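Cloth sorting from hand-held grippers: a thread on what we found at Kivi. May 19, 2022
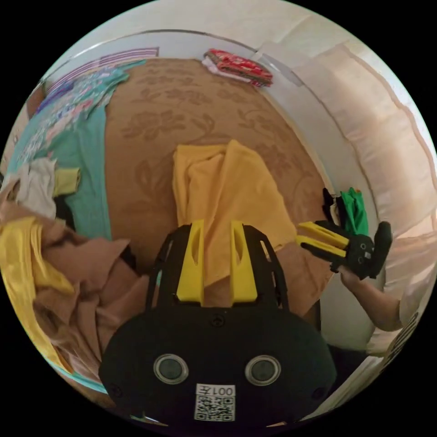
1/ The question was narrow. If a policy learns only from people using hand-held grippers, does it matter whether the two hands are recorded together or one at a time?

2/ We had 457 demonstrations of picking garments off a bed. In 213 of them both hands were recorded on a shared clock. The rest were single-hand.

3/ Same network, same training budget, same held-out garments. The only change was which recordings went in.

4/ The paired set did better on anything that needed one hand to hold while the other pulled. On simple pick-and-drop there was no difference we'd defend.

5/ Adding the single-hand recordings back in helped grasping a little and hurt timing – the second arm tended to start early. We tried 4 weightings. None fixed it.

6/ Wide lenses helped more than expected. With a fisheye view the neighbouring gripper stays visible for much of the task, so the policy has something to time itself against.

7/ Limits: two homes, soft items only, no zippers or buttons. Patterned cloth on patterned bedding is still the main failure. Colour augmentation didn't move it.

8/ Next is the same test on the Stadetti arms at Jundbridge. Training logs go up once the labelling is checked.

Contact: Kivi project, Jisteston | © 2022 | Back to top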